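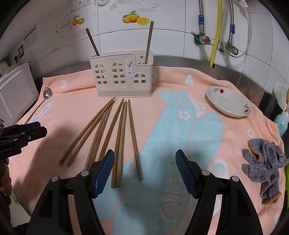 Chopsticks on a pink towel

Home Fiction Essays Archive Subscribe

The Request

The fifth letter to Drallen went out in June, and it said what the other four had said, only with a firmer verb. Londberg "urged" now. Before that it had "invited."

I typed all five. The former minister had been living in Drallen for 269 days by then, in a house with a lemon tree, and our side wanted him back to answer for the harbor money. That was the official line. I had my doubts. The file was 174 pages long, and 16 of them were copies of the same fax.

My chief read the new letter standing up. He asked whether "urged" was too much.

"They won't notice," I said.

"They might."

"They didn't notice 'invited.'"

He signed it anyway, and the spokesman went down to the steps and told the reporters that the matter was now entirely in the hands of our partners. He said it well. He had said it four times before.

What I couldn't work out was who would be sorry if Drallen said yes. The minister knew which drawers the harbor money had passed through, and a couple of those drawers were on our floor. My chief's office had a new carpet that year - a very good carpet.

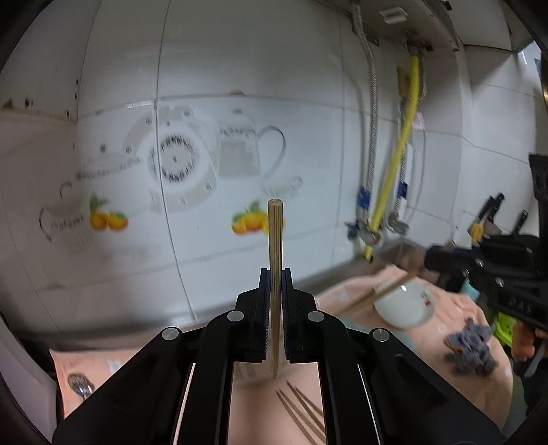
Bilyk told me over the phone that I was reading too much into it, that governments lose letters all the time and the ones in Drallen lose more than most. Then the line clicked, and we talked about the weather in Lurkitz for a while.

The answer came nine days later. It was one paragraph long. Drallen had received our request and would study it with care, and would we kindly resend the annex?

I went to get the annex. The folder was there, properly labeled, with the string tied in a neat bow. I carried it back upstairs without opening it and asked my chief how he wanted the sixth letter to begin.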